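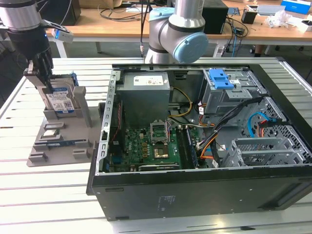 Chapter 2 takes up the Davton project, in which a student team programs two arms to assemble a desktop computer. The work is divided into tasks, each with a start state and an end state. For the hard drive task, the start state is a drive standing upright in a slot of the fixture tray, with the computer on its side and its side panel off. Margareta Pop's class at Botcombe ran this task 100 times in June; their log is used throughout the chapter.
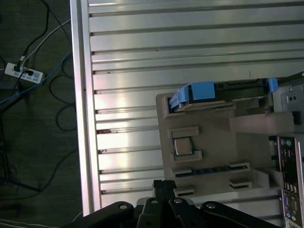 2.1 Fixtures and Reference Points

A fixture holds a part in a known position. Students should measure each slot from one corner of the table and record the values before writing any motion code. 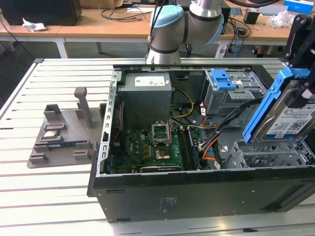 2.2 Grasp and Approach

A grasp is defined by the contact points on the part and the direction of approach. The drive may be gripped bare or in its caddy – the two cases need separate grasp definitions. Labels are a poor choice of contact surface. 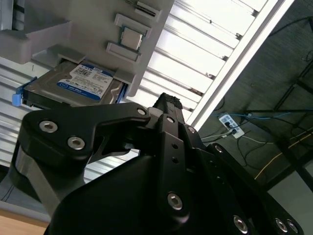
Approach speed is set separately from travel speed. Teams should begin with the lower value and change one setting per run, noting the result in the log.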